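Operations > Handheld grippers > Floor rules FAQ

Search the help pages Go

Who do these rules apply to?

Anyone holding a gripper at the Plandley site, visitors too. Melaniia Chornovol keeps the rules, ask her if somthing is unclear.

How long can I go before a break?

84 minutes max, then 10 off. Grippers down, hands empty. No trading breaks for an early finish.

Where do cables go?

Away from your feet, both sides. Check before you start – and again after anyone moves a stand. Loose cable across a walkway = stop, fix it, carry on.

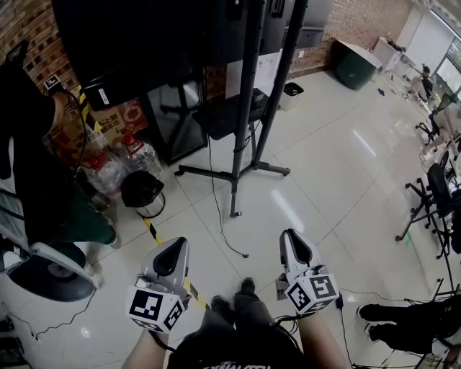

What do I do if a marker cube gets scratched?

Stop using that gripper and put it on the repair shelf with a note. Don't clean the print with solvent, don't tape over it. Anjani Majimbun swaps cubes on Wednesday.

Can I wear gloves?

Thin ones, fine. Nothing that covers the fingertips in padding. Rings and bracelets off either way.

Someone walked into my space mid-take. Keep it?

No. Mark the take as bad and redo it. Same if you bumped a chair or a desk.

Do the old Wirkell rules still count?

Only the part on chargers. Rest was replaced in August – if a link gives you a 404 its probably one of those.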